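Notebook Home | Entries | Purchasing | Parts Bins | Log out

2025-02-07

Budget for the board teardown cell. Eun-ji wants a number before the June order window, so this is what I have so far.

Duretti quoted 2183 for the replacement finger set plus mounting plate. Winditz came in lower on the fingers but will not sell the plate separately. Asked Sang-wook to find out if our existing plate drawing fits theirs. No answer yet.

Desktop boards stay the hard case for planning. The gripper is wide next to a populated board, and clearance at the memory slots and the socket retention frame sets the finger width we should buy. Narrow fingers first, then.

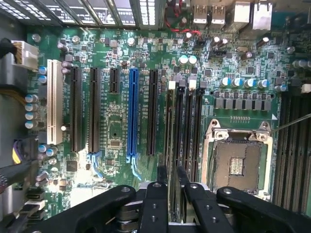

Spares: two sets of pads, one wrist cable. I put 400 against that line. Hae-won thinks it is low — he may be right on the cable, lead time is 8 weeks and we should not run without one on the shelf.

Cho controller license renews separately. Keep it off this request or it will get bounced back like the last one.

Open:
- Elżbieta to confirm whether the 1000 left from the Demau fixture job can be moved over
- get Winditz fingertip width in writing, their drawing has no tolerance on it
- ask Young-sook about donor boards, mixed socket types if possible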